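We use cookies to improve your experience. Accept | Settings

Gray bins for odds and ends: keep or replace?
2 min read | 57 comments | 926 shares

yventura
I've got a big dark gray bin that collects whatever has no home. It's scratched all over inside and the pale strip along the back wall is chipped. Would you replace it?
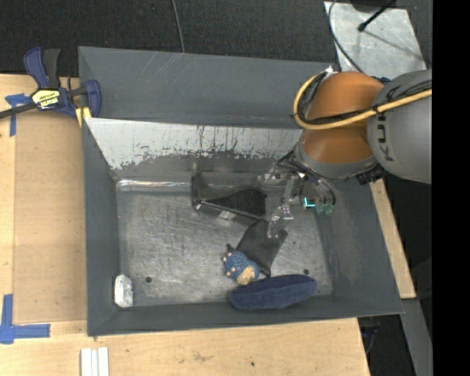 I was looking at a Gralberg one with a lid, but I'd rather not spend the money if scuffs don't matter.

piret_s
Keep it. Scratches don't hurt anything. I'd put an old towel in the bottom if you keep plush or knitted toys in there.

Aigars P.
Disagree on the towel. It bunches up and small stuff gets lost under it. Wipe the bin out and leave it bare.

piret_s
Mine has never bunched up. Depends on the towel.

triin561
Chips would bother me with soft things. They can snag knit. Run your hand along the worn part, and sand it if it's rough.

yventura
OK, I'll check for rough spots and skip the Gralberg for now. No towel yet.

Share (12) | Reply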